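Harnovum x Boiko: notes on the fabric, sizing and price

Wednesday, October 24, 2018

The second Harnovum and Boiko collection went on sale this month. The first one, in May, was a single T-shirt with a large chest print, and I skipped it. This time there are 4 pieces: a short-sleeved tee, a long-sleeved tee, a crewneck sweatshirt and a base layer sold under the name Under. I bought the long-sleeved tee and the Under top at the Skidulcombe store and have worn both for two weeks.

Start with the long-sleeved tee. The label says 100 percent cotton. The jersey is heavier than what Harnovum uses in its regular line, and it does not show skin through the light gray. The neck rib is sewn with a double needle stitch and has kept its shape. Shoulder seams are taped. The Boiko artwork is a small print at the left hem, water-based as far as I can tell by touch, with no plastic feel. After 3 washes at 86 degrees, inside out, there is no cracking. I lay everything flat to dry.

Sizing is less consistent. I take a medium in the regular line, and the medium in this one measures 2 centimeters narrower across the chest. Body length is the same. The size chart on the website has not been updated and still gives the numbers for the regular line, so measure a shirt you own and compare it in the store if you can. I went up to a large. The sleeves are a little long on me, but the cuffs hold them in place.

The Under top is the more interesting item. It is a cotton and modal blend with a bit of elastane, cut close, with flat seams at the side and underarm. The care label is printed on the fabric. Boiko's part in it seems to be limited to the colors, of which there are two, a dark green and a rust. I have the green. It bled slightly in the first wash, enough to tint the rinse water, and not at all in the second. Wash it alone once and then treat it normally.

On price: the two pieces came to 2,186 with the store card discount, paper bag included. The regular long-sleeved tee costs less, and most of the gap is explained by the heavier jersey. For the Under top I can't find a close match in the regular line, so I have nothing to compare it with.

Stock at Skidulcombe was low in small and extra large when I went. The staff could not say if there would be a restock. The sweatshirt was sold out in every size, and the display piece had a loose thread at the pocket, so I would check that seam before paying.
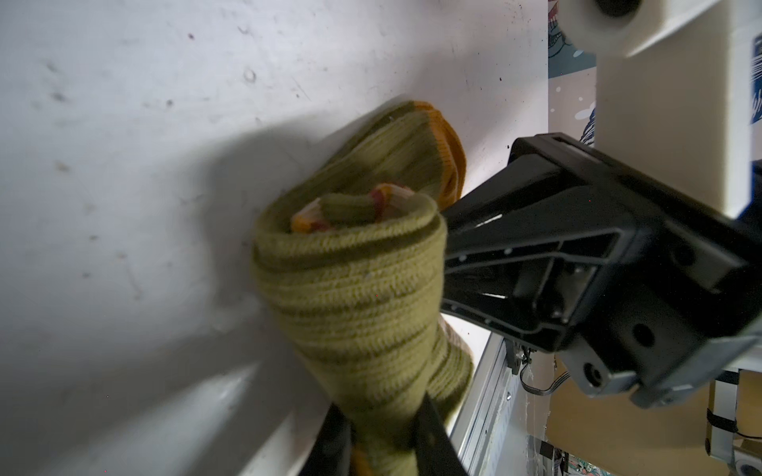
Returns are accepted with the tags on, except for the Under top, where the packaging has to be unopened. I will add a note on pilling after the tenth wash.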